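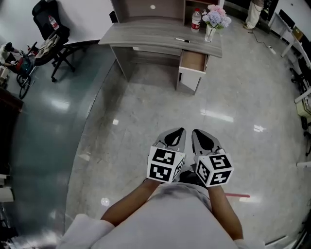
December

Chapter 6
The Desk You Already Own

by the author of the Tam Street home organizing course

I teach this chapter in December every year, and every year somebody comes in having just ordered a new desk. Please don't! Or at least finish the chapter first. Most of the desks I get called in to look at are perfectly good desks with a bad week piled on top of them, and a new one will look the same by spring (plus you'll have a giant cardboard box to get rid of).

So far in this book we've dealt with closets and kitchens, which are big and slow. A desk is small. You can do the whole thing between lunch and a cup of tea, and that makes it a great place to practice the sorting habits from Chapter 5. If you skipped Chapter 5, go back and read the part on the four piles, I'll wait.

Let's get a few words straight before we go on. The flat part you work on is the desktop, and I'll call it that even though everybody now thinks of a computer. The raised shelf unit along the back is the hutch. The open boxes in the hutch are cubbies. The space where your legs go is the knee space, and I count it as storage you are not allowed to use. I mean it. A bag in the knee space is how I got a bruise the size of a plum on my shin.

My own first desk was a Comano, bought secondhand, with one drawer that stuck and a hutch that leaned a little to the left. I loved it. I also kept 13 mugs on it at one point, and a shoebox of receipts from a job I'd left. When I moved to Clellska I packed the whole mess up, carried it up the stairs, and unpacked it in exactly the same order. I'm telling you this so you know I'm not a naturally tidy person!

A hutch is where I like to start, top row first. People start with the drawer because it's hidden and it feels braver, but a drawer full of stuff spread across the desktop leaves you nowhere to work. Clear the cubbies, wipe them, and leave them bare for now. 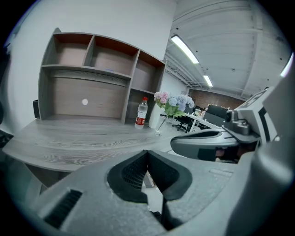 Figure 6.1. A desk hutch with three upper cubbies and a wide compartment and a smaller one below. The water bottle stands in front of the lower-right compartment, with the flowers farther to the right.

Look at how much shelf there is in Figure 6.1 compared with what's standing out on the desktop. Upper cubbies are good for things you reach for once a day or less: envelopes, a tape dispenser, the stapler. The wide lower compartment is prime real estate, so give it to whatever you use sitting down. For me it's a notebook and my reading glasses. For you it may be a keyboard you slide out of the way.

Now, flowers. Students ask me if a vase is clutter, and I say keep it. One pretty thing that isn't useful makes you want to sit down there, and artificial ones won't drop petals on your paperwork. Drinks are a different story. I keep mine on the side away from my writing hand, with the cap on, after what happened to my Zikari address book (591 names, all in fountain pen, oh well).

Then comes the drawer. Pull it all the way open, take everything out, and run a dry cloth into the back corners before a single pen goes home. We'll spend the next section on what goes back in, starting with pens and markers. Grab a sheet of scrap paper and try every one of yours before you read on.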